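Section 5. Preparing the Portioning Station

5.1 Purpose

This section describes how to set up the Didico portioning station before production or acceptance testing. It applies to stations with a single arm mounted to the right of the table. All work shall be carried out by personnel who have completed Broreck operator training.

CAUTION: The arm may move without warning when the control cabinet is energized. Keep hands clear of the bowl and cup unless the enable switch is released and the status lamp is off.

5.2 Preparing the table

1. Release the enable switch and confirm that the status lamp is off.

2. Wipe the tabletop with a dry, lint-free cloth. Do not use solvent.

3. Place the large steel bowl at the center of the table. Place the small steel cup to the left of the bowl, leaving a strip of bare tabletop between them.

4. Fill the bowl with wrapped product almost to the rim. Pour the product in and leave it as it falls. Do not level or press it down.

NOTE: Product with torn or open wrappers shall be removed before filling. Loose film can wrap around the fingertips and cause a false grip signal.

5.3 Checking the pick position

5. Energize the control cabinet and wait 30 seconds for the self-test to finish.

6. Select SETUP, then PICK HEIGHT. Set the speed override to 20 percent.

7. Jog the arm in from the right until the gripper is above the far right part of the bowl. Lower it in small steps until the lower fingertips are at the surface of the product. The fingertips shall point downward and forward.

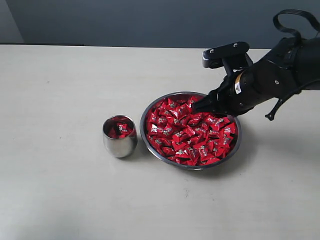
8. Read the height value on the pendant. The nominal value for a full bowl is 268 mm. If the reading differs by more than 5 mm, repeat step 4 before making any adjustment to the arm.

9. Press STORE. The pendant displays the message POSITION SAVED.

5.4 Checking the transfer

10. Select SETUP, then SINGLE CYCLE, and hold the enable switch. The arm shall pick one piece, travel to the cup, and release it inside the rim.

11. Repeat until five pieces have been transferred without a fault. If code 51 appears, the gripper has closed without detecting a piece. Lower the stored height by 1 mm and start the count again.

CAUTION: Do not reach into the bowl to free a piece while the enable switch is held. Release the switch first.

5.5 Cables and fasteners

12. With the cabinet switched off, check that no cable on the arm is pulled tight, and that none can catch on the rim of the bowl when the arm is lowered.

13. Check the screws on the gripper for looseness. Tighten by hand with the driver supplied in the Pliswood tool case. Power drivers shall not be used on the gripper.

14. Confirm that the label on the wrist is clean and readable. Enter the serial number in the station log.

5.6 Records

The stored height, the number of test cycles, and any fault codes shall be entered in the station log and signed by the operator. Stations that fail step 11 three times in succession shall be taken out of use and reported to the service desk, attention Gunnel Sjöberg. Requests for replacement fingertips are handled by Ivar Hellström and shall include the serial number recorded in step 14.

For cleaning intervals, see Section 6.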